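Ticket: Catering orders ignoring the delivery minimum
Opened January 2, 2025 by Roscoe Tillman, Lutberg Deli
Product: Lereo online ordering
Priority: High (customer's choice)

Customer report:
The website is supposed to refuse any delivery order under $50. This morning it accepted one pickle, for delivery, to an address three towns over. I admire the man's confidence but I can't send a van. Please fix before lunch.

Support, first reply:
Hi Roscoe. Your minimum is set correctly under Delivery Rules. Could you tell us which menu the pickle was ordered from?

Roscoe:
The catering menu. We have a regular menu and a catering menu. The pickle lives on both, as pickles do.

Support:
Found something. The catering menu has its own minimum, and it's blank. The system reads blank as zero. We've put in 50 and saved it.
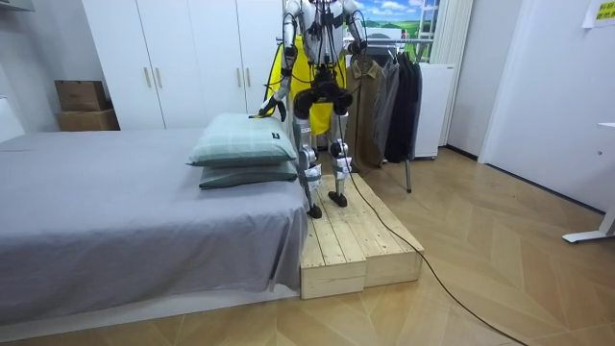 Roscoe:
Tested it. Now it won't take anything. I tried to order the Sánchez platter, which is $80 and feeds an entire office, and it told me I was $1920 short.

Support:
Sorry about that. The minimum now shows as 2000. Catering prices are stored by the tray, and the Pisel register add-on is multiplying your minimum by the number of trays in stock. We've turned off "Sync minimums" in Pisel and entered 50 again.

Roscoe:
Platter goes through. Single pickle gets turned away. Single pickle with 3 bagels also gets turned away, and I felt bad about that one.

One more thing. The message customers see says "Your basket is insufficient." Can it say something nicer?

Support:
You can edit it under Messages, then Checkout. Leave the sync setting off until the Pisel update in April.

Roscoe:
Changed it to "Almost there, add a sandwich." Called the pickle man and he's coming in to pick it up. You can close this.

Status: Closed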